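Two arms, one table: the house rules we finally wrote down

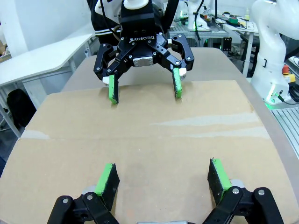
Green pads, open fingers and a sheet of cardboard on the two-arm table.

So many of you wrote back after the April issue asking how we run two arms over the same table without them banging into each other that I promised I'd put our rules in the newsletter. They're pretty plain, and some of them are a little fussy, but I like them and I'm going to defend every one!

First, the cardboard. Every new program at Ruvstead gets its first run over a flat sheet of cardboard, with no parts on it at all. If I've typed a height wrong I would much prefer to poke a hole in an old carton than scrape a fingertip along the tabletop. The sheet has to lie flat, and once the fold starts standing up on its own you swap it out. (Please don't tape a second piece over it. Somebody did, the height was off by the thickness of the patch, and I spent most of a Monday hunting for a bug that wasn't there.)

Second, fingers open before any move into the shared space. Both grippers, every time, even if you're only moving one arm. Mélanie Poirier wrote that one and I grumbled, it felt like wasted motion. Then I went through our stop log. We had 1321 runs in there and 486 of them had been stopped early by whoever was watching, and a big chunk of the notes said something like "couldn't tell if it was open." So now they open wide, you look, you say "open" out loud, and off you go. I've stopped grumbling.

Third, check the pads. Ours are bright green, so they're easy to see from where you stand, but color doesn't tell you much about grip. Get close with the arms stopped and look for dust, nicks and corners that are lifting. Scuffs on the black parts we live with. A pad that's coming away gets replaced before the next run, and its mate on the other finger gets replaced too, so the two always match.

Fourth, the red button. Know where it is before you touch anything else, and keep a clear path to it. No bags, no coffee, no coat over it. One person runs the program and one person has the button, and the button person doesn't look at their phone. If you're on your own, you can write code or tidy the bench, but the arms stay parked.

Fifth, cables. Follow each one with your eyes through the whole reach of the arm, and give a loop enough slack for the wrist to turn without snagging on the gripper. I do this at half past eight with my tea, before I power anything on.

None of this replaces your own risk assessment, by the way! We did ours with the folks at Tellano and it runs a lot longer than this page. These are just the daily habits that grew up around it, and your table will want its own.

If you'd like the one-page version we keep by the door, reply to this email and I'll send it over. Adeleke already has a copy and has been sending me edits, mostly about the tape rule. Next time I'll get into how we label programs, and why we no longer let anyone save a file called "final2."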